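Why Do Bins Have Sloping Sides?

Look at a shoebox. Its sides go straight up. Now look at a big metal bin, the kind used for holding parts. Often its sides lean out, so the top is wider than the bottom.

The slope does a simple job. Small things that land near the edge slide down toward the floor of the bin. It is easier to reach them there than in a tight corner.

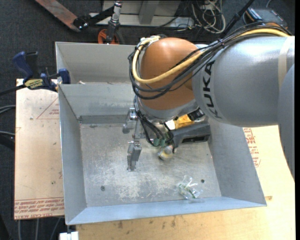 Many bins like this are made from sheet metal. A flat sheet is cut and then bent, a bit like folding paper. Metal lasts a long time and doesn't crack when heavy parts drop in.

Try it yourself. Fold 2 trays from thin cardboard, one with straight sides and one with leaning sides. Drop a marble near the edge of each tray. Where does it stop?

Written by Marichka Semeniuk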